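Tagged: Home office > Desk and small things > Keeping a surface clear

How to keep a shared white desk tidy when everyone leaves small things on it?

Shobha Kartha

I share one work room with two other people. There is a white desk which we all use, for reading and for small table work, and every evening it has things left on it. They are not rubbish, they are good things which have no place of their own. A red hardcover book, very thick, with gold decoration on the cover. A small handheld fan, yellow and green. One small plant. I move them to the shelf, and the next day they are again on the desk. 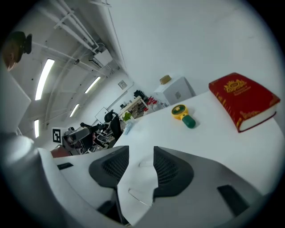 Grondcombe, 2020-03-31

The shelving unit by the wall is already holding many things, so I do not want to only push the mess from one place to another. My questions are these. Should I buy a drawer unit to go under the desk, or a tray for the top? And is it bad for a heavy book to lie flat for a long time? It was given to my mother and I would not like the spine to be damaged. The room is 7 feet wide at the desk end, so a big piece of furniture cannot come in.

I have also one more worry, and it is the eyeglasses. We all take them off when we do close work, and we put them down open in the middle of the table, where the hands are moving. Last June one pair was bent in this way and the repair cost me 28 dollars. The fan and the book also stay on the table during the work, on the right side, and there is a light blue desk fan in the far corner, with white flowers on top. I like that one and I want to keep it there.

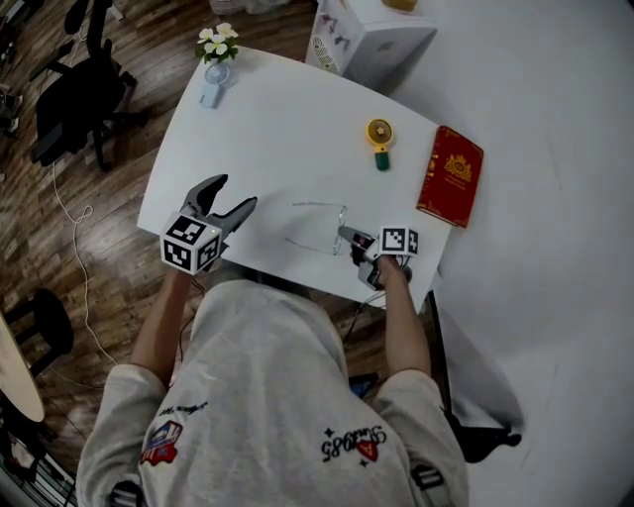

2 replies | 7 shares

Usha Naidu

I had the same trouble with my sewing table, so I will write what I did.

First, the book. To lie flat is good for a thick book, it is better than leaning on a shelf, because when it leans the pages pull on the spine. Only do not put other things on top of it, and keep it out of the sun if the red color is important to you. I would give it the top shelf and leave it there.

For the glasses, please do not buy a drawer. A drawer is one more step and people will not do it. Take a shallow tray with a soft cloth inside and put it at the back of the table, away from the hands. Glasses go in folded, with the lenses up. The handheld fan can go in the same tray if the tray is long enough, but put it at the other end so it does not scratch the lenses.

The flower fan I would also leave in its corner. It takes little place, and a table with nothing nice on it is sad to work at.

My tray is a Farham, the long one. Any brand will do. Measure your fan before you buy, I did not measure and my first tray was too short by the width of a finger.

14 people found this helpful. Share

Clasadach

Just make a rule that everything not used for 90 minutes goes in a box. Works in our house. The person who wants it back can go and look in the box.

Would not spend money on a tray, a baking dish is the same thing.

1 comment | Share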